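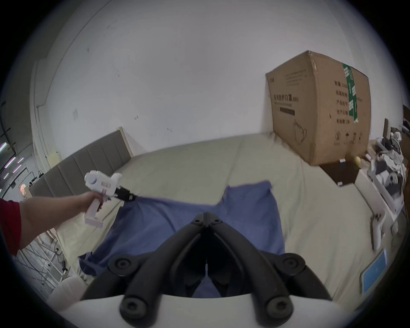

*Fig. 1. Corner pinch on a blue cloth with the left gripper. The right gripper's jaws are in the foreground; note the round pads and their screw holes.*

# Session 5: The Dropped Corner

Cremilda Bittencourt, Friday, May 29, 2020

This is my favorite failure in the whole course, so please read these notes before we meet. No math this time apart from one subtraction!

## What happened

The Prastero team wanted a two-armed robot to fold cloths on a bed. They trained it on demonstrations done by people holding a gripper in each hand, over 4,000 of them. A small encoder in each gripper records how far apart the jaws are, and the arms later try to copy both the path and the opening.

The first tests in February went beautifully. Then the left arm started dropping corners. It would reach the right spot, close, lift, and the cloth would slide out on the way up. Sometimes it held on until the fold was half done, which made things worse, as the right arm kept pulling on a cloth that only it was holding. On one of those runs it dragged the cloth off the bed and into its own elbow joint, and that's when somebody finally hit the stop button and the team sat down to look properly.

## What they tried first

In order, with the time each one cost:

- More light over the bed (an afternoon)
- A heavier cloth (a day, and it dropped less often, which fooled everybody)
- Retraining with more examples of lifting (most of a week)
- Swapping the left and right arms (an hour)

The last one is the lovely one. The fault did *not* move with the arm. Whatever hardware was bolted on, the side that had been told to act as "left" dropped the cloth. So the trouble was in the commands, and the commands came from the demonstrations.

## What was wrong

Look at the pads in Fig. 1. On this kind of jaw they are screwed on, and pads wear, so people change them. The left hand-held gripper had been given a new, thicker set partway through recording, and the zero had not been set again afterward.

Think about what the encoder knows. It sits back in the mechanism and measures the linkage. It has no idea where the pad surfaces are. With thicker pads, the surfaces meet while the linkage still has some way to go, so a full pinch reads as a small gap. The recordings said, in effect, "stop closing here and you'll have the cloth." A person squeezing the handle did have it. The robot arm still wore the old, thin pads, so it stopped at the same reading with daylight between them.

Here's the one subtraction:

> true gap = linkage reading − total pad thickness

Work it through with both pad sets before class, and draw it. The drawing makes it click much faster than the formula does.

## Why cloth hid it

A rigid block would have fallen out every single time and the fault would have been found by lunch. Cloth bunches up. If the jaws happened to catch a wrinkle or a double layer, there was enough material to fill the gap and the lift worked fine. A flat single corner slipped. So the success rate sagged instead of crashing, and a sagging success rate looks a lot like a training problem.

The heavier cloth was thicker too. That's the whole reason it seemed to help.

## The fix

1. Close the empty jaws fully and store that reading as zero, at the start of each recording session and after any pad change.
2. Write the pad set into the log for every recording.
3. On the robot, check after closing that the motor current has risen. No rise means no grip, so open up and try again.
4. If one arm loses its grip, *both* arms stop. This is the safety item, and it should have been there on day one.

The old recordings were mostly saved, by the way. Each one began with the jaws being squeezed shut, out of habit, and the offset could be read straight from that.

## For discussion

Bring notes on these:

- The Galindo reading describes a force sensor in the fingertip. Would it have caught this fault during recording, during playback, or both?
- Item 3 can be fooled. Find a way for the current to rise with no cloth in the jaws.
- Suppose the pads on the robot had been the thicker ones. What would you have seen, and what might have broken?

Lab groups: the spare pads are in the drawer marked Bemberg. Please tighten the screws by hand only, the threads strip very easily.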